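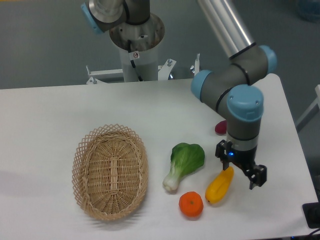
Home Stories Archive About Submit

12/06/2018
By the Lockyer night desk

My grandmother kept a greengrocer's on the hill in Fenstead, and I thought of her more often than you'd expect during my first winter at Bravevix, where my whole job was teaching an arm to put the shopping away. We had to bring in 1,036 good examples before the thaw, and by the week I'm telling you about we had 755 (I kept the tally in pencil, on the back of a seed catalog). The program that was meant to learn from all this was called Ketetti, and I had fallen into the habit of wishing it good morning, a little shyly, before I put my hands on the controls.
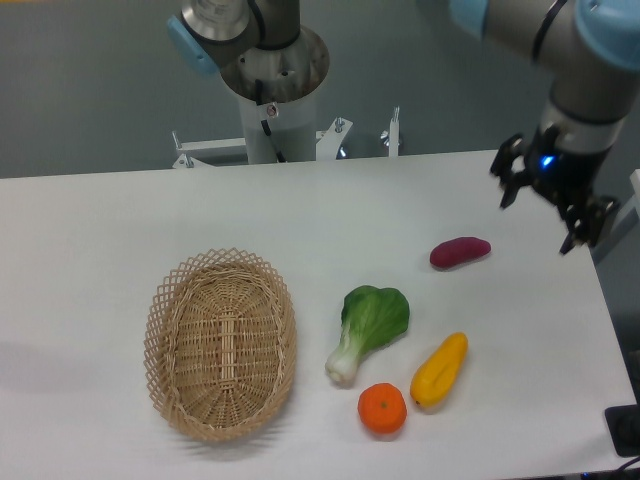 She used to say you could tell everything about a person by how they picked up a pear. I'd guide the arm down slowly, the way she would have, and let it wait a moment over each thing before it closed, and somewhere in the building Ketetti took that waiting in along with the rest. My supervisor thought I was too slow. She was right, I suppose, but she let me be, and brought me soup besides!
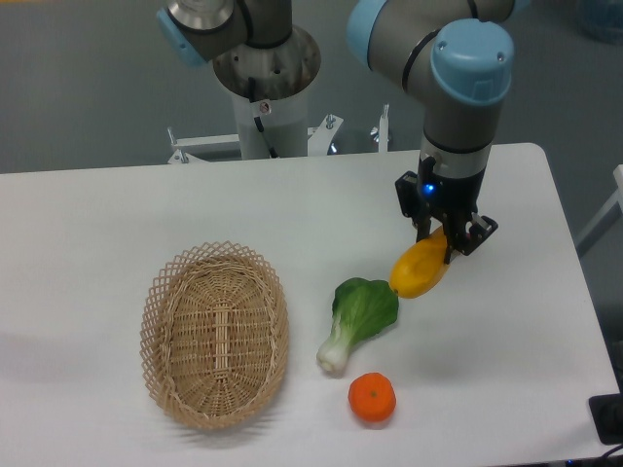

Yellow things had always been the hardest for me, and I couldn't tell you why. That afternoon I had made up my mind to be brave about it. I brought the two black fingers down around the narrow upper end, with the bok choy lying so close by that I held my breath, and the basket still empty off to the left like my grandmother's on a Monday before the truck came. "Gently, now," I said out loud, in her voice more than mine, and I began to close my hand.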